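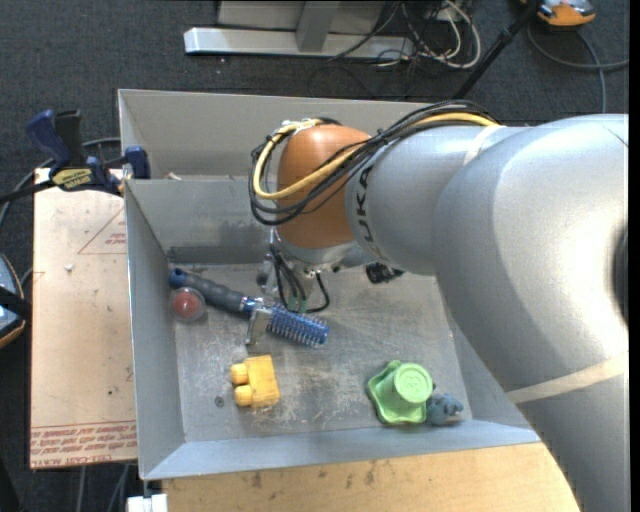
Mixed small items in a grey metal sorting bin, among them a hairbrush, a ball and a toy building block.

Drollow Household Reuse Project
Progress report to the Undis Fund
April 26, 2022

1. Purpose of this report

This report covers the period from October to the end of the last quarter and accounts for the second instalment of the grant. It deals with the sorting of small household items, which the Fund asked us to describe more fully than in our first report.

2. Work carried out

The project received 243 boxes of mixed goods during the period, most of them from house clearances in Drollow and the surrounding villages. Furniture and large electrical goods continue to go directly to the Camenzind warehouse and are not included in the figures below.

Small items remain the slowest part of the work. A single box may hold toys, grooming articles, stationery and kitchen odds and ends, and each has to be handled separately. Items are now placed in open sheet-metal bins in small lots before they are graded. The bins replaced the cardboard trays used last year, which could not be washed down between lots.

In total 2238 small items were graded in the period. Toys formed the largest group. Building blocks are collected by type until there are enough to make up a bag, and single blocks are kept for that purpose even where the rest of the set is missing. Balls are graded individually, with those in a clear outer shell checked for cracks. Hairbrushes and combs are accepted only where they can be cleaned to the standard agreed with the Rodivine shop — in practice this has meant that a large share are sent for recycling.

3. Difficulties

Grading of brushes took longer than planned. The bristles have to be inspected closely and the guidance issued in the autumn did not say how worn an item could be before it was refused. Revised guidance has been in use for the last six weeks and fewer items are being set aside for a second opinion.

Storage for part-sets of toys is also under pressure. There are at present some 44 crates awaiting completion, against the thirty allowed for in the plan. We propose to release any crate held for longer than six months, with the contents sold as mixed lots.

4. Expenditure

Spending on equipment is complete and within the approved amount. Spending on transport is slightly below forecast, as two collections were combined. We request the Fund's agreement to carry the balance forward to the next period and to apply it to shelving.

5. Next period

Work will continue on the remaining clearance boxes. The Rodivine shop has asked for a regular supply of bagged building blocks, and a trial delivery is being prepared. A separate note on the recycling of rejected items, including the charges made by the contractor, will be sent to the Fund with the next claim.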